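### 4.2 What the inspection reports can and cannot tell us

Roofing firms in Drindbridge like to say that a yearly inspection doubles the life of a flat roof. We could find no study behind this claim. Peixoto traced it through trade leaflets and reached a sales booklet from Vultley, which gave no source at all.

Our own sample is 361 inspection reports on felt and single-ply roofs, collected up to the end of March. Of these, 70 had to be dropped because the surveyor had not recorded the age of the covering. That is a large loss, and we doubt it was random: older roofs are the ones whose papers go missing. Any average taken from what remains will probably flatter the trade.

The wording of the reports is a further worry. "Fair" was used by one Jerkora surveyor for roofs with standing water and by another for roofs with nothing worse than moss. When Dantas asked 16 surveyors to grade the same set of written defects, their answers spread across the whole scale. Bhattacharjee's scoring sheet, often offered as the cure, narrows the spread a little, but it does so by removing the middle grade, and we are not convinced that this is the same thing as agreement. 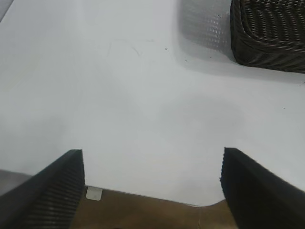 **Figure 3.** Pale white tabletop, with two black ribbed gripper fingers spread apart.

Repair costs are no firmer. Quotes for a replaced outlet varied widely between firms, and only 35 reports came with an invoice we could check against the quote. In most of those the final bill was higher. The firms blame hidden rot in the deck. That may well be so, yet the reports seldom mention the deck being opened up, and a claim that leaves no trace in the paperwork is hard to test.
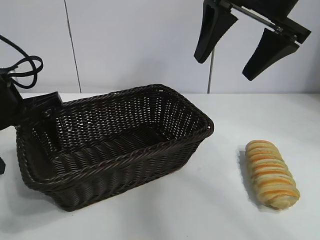 We therefore treat cost as a weak outcome and leave it out of the main model. Leak call-outs are better, though still imperfect, as a householder who has paid for an inspection may be quicker to ring when a damp patch appears. This would make inspected roofs look worse than they are. We have tried to allow for it by counting only call-outs where water entry was confirmed on site, and the results in Section 5 should be read with that limit in mind.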